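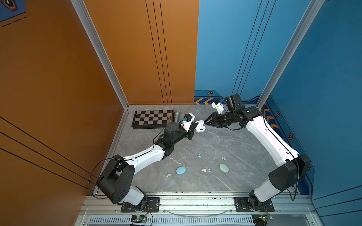
Reading time: 4 minutes

Little things that live in pairs

Some objects are made to go together. A left shoe has a right shoe. A pawn has a chessboard. Wireless earbuds come two at a time, and they have a case of their own as well.

When a few sets are out on the same table, sorting them is a small puzzle. Before you start, it helps to know what the things are and how they work.

What is an earbud?

An earbud is a very small loudspeaker that sits just inside your ear. Older ones have a wire that plugs into a phone or a music player. Wireless ones have no wire. They pick up the music as a radio signal, usually a kind called Bluetooth, which works over short distances such as across a bedroom.

Inside each wireless earbud there is a loudspeaker, a tiny battery, a circuit board and an aerial. There is often a microphone too, so that you can talk on the phone while you wear them.

All of that weighs very little. A typical earbud weighs about 4 grams, less than a sheet of printer paper.

Left and right

Your ears are mirror images of each other, and so are most earbuds. The left one curves one way and the right one curves the other. If you put a left earbud in your right ear it will feel odd and may fall out.

Many earbuds have a tiny L or R printed on the stem or on the inside. If you can't find a letter, hold the two side by side on your palm. You should be able to see that they lean in opposite directions.

What the case does

The case has two jobs. The first is to keep the earbuds together so they don't get lost down the side of a chair. The second is to charge them.

The case has a battery of its own, bigger than the ones in the earbuds. At the bottom of each hollow inside there are small metal contacts. When an earbud drops into its hollow, the metal on the earbud touches the metal in the case and electricity flows from one to the other. Many earbuds have magnets that pull them into the right position, and you may hear a click.

Cases are often oval or have rounded corners. A rounded shape slides in and out of a pocket easily and has no sharp edges to catch on the lining.

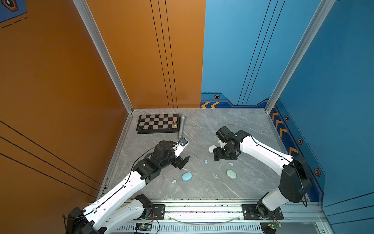

Colour is the quickest way to match a set. A light blue earbud most likely goes with a light blue case, and a pale green case is waiting for pale green earbuds. White is harder, as so many makers use it. With white sets you have to look at the shape. One may have a long stem and another may be short and round like a bean. If an earbud doesn't sit flat in its hollow, it is either the wrong way round or in the wrong case. Don't push it. Take it out, turn it and try again, and if it still won't sit down, try a different case.

The other things on the table

Earbuds turn sound signals into sound. A microphone does the opposite. It catches sound and turns it into a signal.

The round end of a handheld microphone is covered with metal mesh. The mesh lets sound through and protects the delicate part underneath, which is called the capsule. Inside the capsule of many microphones is a thin sheet that shakes when sound reaches it. Hold the handle, not the mesh, when you pick one up. Microphones with straight handles can roll, so lay them well away from the edge.

A chess pawn is the smallest piece in the game. It has a rounded top, a narrow neck and a wide base. The wide base is there to stop it tipping over when somebody bumps the board. Each player begins with eight pawns, which makes 16 altogether, and one missing pawn is enough to spoil a game. In most sets the pieces are black and white or dark and light, but they can be made to look like gold or silver.

Some chessboards fold in half along the middle. When you shut one of these, take every piece off first and keep your fingers away from the fold.
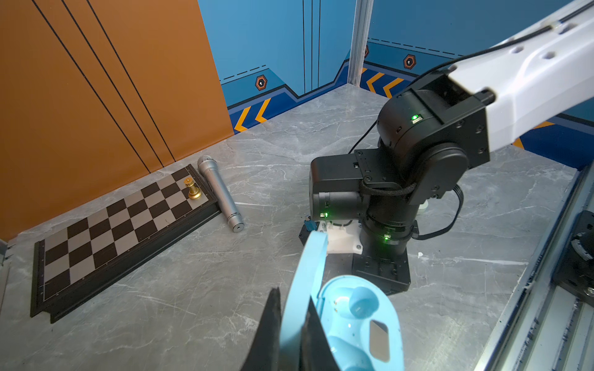
How to sort a mixed table

1. Clear a space in front of you.

2. Put the big things to one side. The chessboard and the microphone are easy to spot and you won't lose them.

3. Line up the cases and open the lids.

4. Gather the earbuds into groups by colour.

5. In each group, find a left one and a right one.

6. Place each earbud in its hollow and close the lid gently.

7. Check the floor. An earbud can bounce a surprisingly long way.

If you have one earbud left over, keep it somewhere safe. Its partner may be in a coat pocket.

Keeping them clean

Ask a grown-up before you clean earbuds. Use a soft, dry cloth and never hold them under the tap. Don't share earbuds with a friend unless they have been cleaned first. Keep them away from babies and pets, who might swallow them.

Words to know

Aerial: a part that sends or picks up radio signals.

Capsule: the part of a microphone that catches sound.

Contact: a piece of metal that lets electricity pass when it touches another.

Pawn: the smallest piece in a chess set.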